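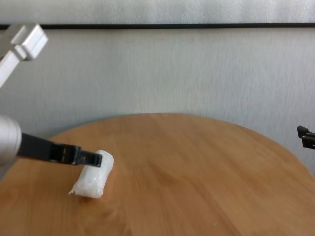 Round table, morning of the glue trials. White roll still in its plastic.

May 1, 2020

Working from home again, so the bench is wherever there's a flat surface and nobody eating at it. Writing this up while the second batch cures, partly for me and partly for Guilan, who asked what I've been doing with all the wheat starch.

Short version: I'm trying to sort out the paste for the Stefanou ledgers. Those are the two big account books that came to us in December with the spines gone and the first section hanging by one thread. Girish did the survey before we all went home and his notes are good, but he wrote "use usual paste" and the usual paste is the thing I don't trust any more. It went grainy on me three times in the autumn. I blamed the saucepan, then I blamed the tap water, and I never sat down and tested either one, so that's what this is.

Batch A: starch soaked overnight, cooked in the double boiler, stirred the whole time (my arm!). Left covered till it set to a lump, then pushed through the horsehair sieve twice. Nice colour, a bit glassy, held its shape on the knife. Thinned with cold water to about yoghurt. Brushed out well on the kozo but I could see little flecks when I held it to the window, so the sieve isn't doing its job or I'm rushing the second pass. Probably the second.

Batch B: same starch, no soak, everything else the same. I expected this to be hopeless and it was fine? Slightly more tack, slightly harder to sieve. Flecks about the same. So the overnight soak may be one of those things we do out of habit. Sunita will fight me on this one and she's welcome to. I'd want to run it again before I said so out loud in a meeting.

Batch C: the microwave method Akash swears by, in short bursts with a stir between. I was snobbish about it and I take some of that back. It cooked through in no time, but the edge of the bowl went rubbery and I lost a good spoonful picking that out. Next time a bigger bowl, shorter bursts, and less of me wandering off to put the kettle on.

Test strips are all the same stock, the Doltard offcuts, cut along the grain. I pasted 21 of them, each onto a scrap of the old ledger paper that came loose with no writing on it (Girish logged those as discard, I checked). Pressed between blotters under 300 grams. I'd have liked more weight but the proper ones are locked up at work and the kitchen scale only argues with me over dictionaries. Peel tests tomorrow, by hand, which I know is a terrible way to get a number. I'm only after "lets go", "hangs on" or "tears the paper first". The third is a fail, for anyone reading who's new to this — we want the join to give before the original does.

Humidity is sitting at 50 per cent on the little dial by the door. Good enough. It climbs whenever somebody showers, so I've moved the drying strips to the hallway cupboard and put a note on the door handle.

Things I got wrong today, for the record. I labelled the first few strips in pencil on the pasted side, which is no use once they're stuck down, so I had to work out which was which from the order in the tray. I think I have it right. I've marked those ones with a dot and if their results look odd we throw them out. I also forgot to write down the water volume for Batch B. It was the same jug to the same line as A, but I should have written it at the time.

Umesh rang after lunch about the boards. Lernum can still do the grey in the heavier weight but delivery is anyone's guess, and they won't split a pack. He wants to know if we could line two thinner ones together from what's left in the Stetden store. I said yes in principle, provided they're laminated with the grain running the same way and left a good long while to dry. I don't love it for books this size. The lower volume is heavy enough that the boards will want to bow, and I'd rather wait for the right stuff and box the ledgers in the meantime. Told him I'd think about it and write to Girish.

To do:
Peel tests, all strips, same person (me).
Run B again, with the water written down this time.
Ask Guilan if she still has the finer sieve or if it's in the wet room.
Email Girish about boards versus boxing.
Wash the horsehair sieve properly. It's sitting in the sink and it's going to be horrible.

Leftover paste from A is in the fridge in the jam jar with the blue lid. It is not custard.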